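4. Equipment and Budget

Our team (Thu Ông, Hiếu Châu and Graziella Ferri) had 2981 dollars to spend on the sorting station. The arms and frame were already in the lab, so the money went to grippers, bins and cabling.

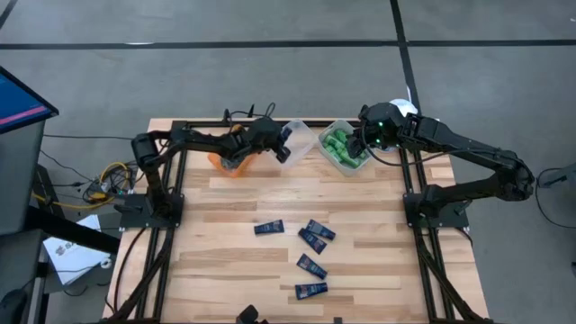
Figure 2. Both arms at the sorting table, with tubes and clear bins.

We asked Drolen and Peveo for quotes in October. Peveo cost less but needed six weeks to ship.
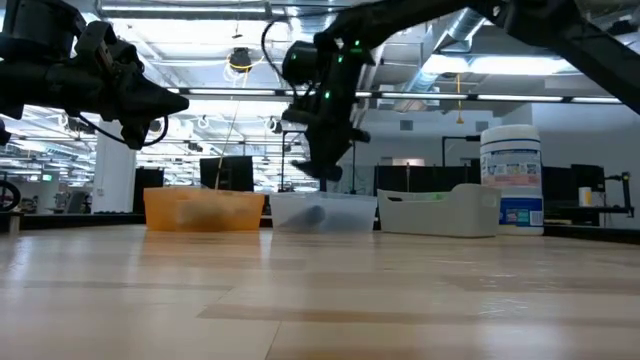 We chose Drolen and put the remaining money toward two spare sets of fingertips.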